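Foro Tutia > Robots de exterior > Normas y buenas prácticas

mernico54
¿Qué regla seguís en caminos compartidos? Yo freno siempre que el asfalto se agrieta, como aquí, aunque pierda tiempo.

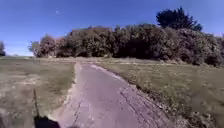 Stojan Đorđević: Pues yo no lo veo. Parar por cada grieta estorba más al peatón. Límite fijo de 5 km/h y ya está.

mernico54
Uf, ¿y en las juntas? El sábado propongo probar las dos normas, ¡y lo apuntamos todo!
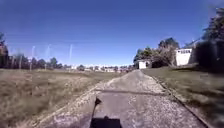 Junta transversal en el hormigón, con gravilla suelta.

rinddale
Me apunto, pero con parada de emergencia a mano.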